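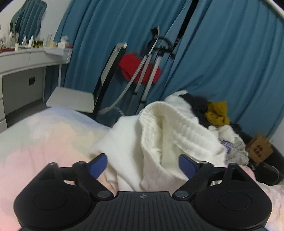
Clothes on the bed, steamer up by the curtains.

I do my winter clothes on the bed. Always have. I've got a perfectly good ironing board somewhere behind the coats, and I'd have to move the coats to get at it, so the bed it is. Everything that needs steaming, folding, mending or a serious talking-to gets dumped on the sheet, and I'm not allowed to sleep until it's gone (that's the system, that's the whole system!).

A few of you wrote in after the sweater post asking how I get through a pile without losing an entire day, so I've put down what I do, in more or less the order I do it.

First, knits come out before anything else. If you leave a chunky white knit at the bottom of a heap it picks up fluff from every dark thing on top of it, and then you're there with the sticky roller until bedtime. Navy is the worst for this. My navy things shed like a dog in April. I keep dark stuff in its own heap if I can, and when I can't, I at least don't let it touch the white.

Knits do not go on a hanger afterward, please. I know the steamer has that nice clip at the top and it's tempting. A heavy sweater hung by the shoulders grows two little horns and a longer body, and you won't get it back. What I do is lay it flat on a towel on the bed, hold the steam plate just above it without touching, go over it slowly, then pat it into shape with my hands and leave it alone. Ribbed collars and cuffs I squeeze in from the sides while they're still warm so the ribs close up. Then I walk away and make tea.

About steamers, as I get asked. Mine is the upright sort on a telescoping pole and I wouldn't go back to the hand kind, which made my wrist ache. I paid 392 for mine at Lendov, and yes I winced, and yes I've used it every week. Things I've learned with it:

Stand it as close to the work as you can. The hose wants to hang in a loose curve down to the floor. If it kinks, water collects in the dip and the plate starts to gurgle and spit, and that's how you get drips down the front of a silk blouse. If you hear gurgling, lift the plate up high for a moment and let the hose drain back.

Curtains make a decent backdrop for light things. I drape a scarf or a thin top over the pole and press the plate along it with the curtain hanging behind. Don't do that with a red that's never been washed, though! Steam can lift loose dye and I have one pillowcase to prove it. Test new reds with a damp white rag first.

Empty the tank when you finish. I left mine full over one summer and it smelled like a fish pond. Our water at Tadby is hard enough to chew, so I descale every 30 hours of use or whenever it starts sounding grumpy, whichever I notice first.

Now cuffs, because those are what everybody's actually writing to me about.
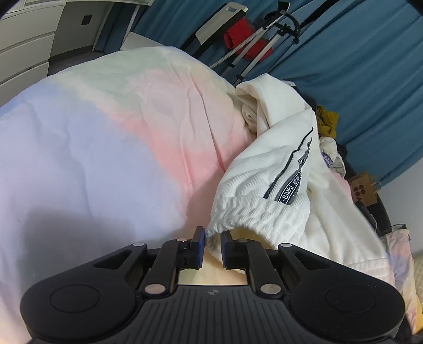

Elastic cuffs on white jersey go gray and grubby in the puckers long before the rest of the garment needs anything. A normal wash skims over the gathers and leaves the dirt sitting in them. So stretch the cuff over something round, I use a jam jar, and that opens the puckers out flat. Rub in a bit of plain soap with an old toothbrush, going around the cuff and never across it, leave it ten minutes, rinse, and then wash as usual. If the inside of the cuff has gone yellowish, a soak in oxygen bleach will usually shift it. Chlorine bleach eats elastic, so keep it well away.

Never steam an elastic cuff hard. A quick puff is fine. Press the plate on it and hold it there and the elastic goes slack, and then the thing flaps around your wrist until you replace it. Which isn't difficult, by the way. Unpick a little gap in the inside seam, safety-pin the new elastic to the end of the old, and pull one out as the other goes in. I buy mine from the Tkachuk haberdashery by the roll because it works out cheaper and I do get through it.

Same caution with anything that has a printed band or lettering running down the side. Turn it inside out before you wash it and steam it from the back. Print that gets hot goes tacky and sticks to itself, and when you peel the fold apart half the letters stay on the wrong side. If you've already got it folded in a pile, just shake it out so the print isn't pressed face to face. I slip a sheet of baking paper in between if it's going to be stored for months.

Small cardboard boxes are good for belts, tights, spare buttons and the little packets that come on new coats. Don't store white knits in them, as plain cardboard can yellow things over time. A cotton pillowcase does the job better and costs nothing if you've got a dyed pink one going spare, ahem.

For the moth people: I use the Pliritz cedar blocks and sand them lightly when they stop smelling. Wash before you store, though. Moths go for skin and crumbs and soup, and cedar won't save a sweater with soup on it.

Next time is zippers, and I'm looking for a fix for the kind that pops open behind the slider. If yours has done that and you cured it without replacing the whole zipper, please tell me how in the comments.

Posted 2024-12-29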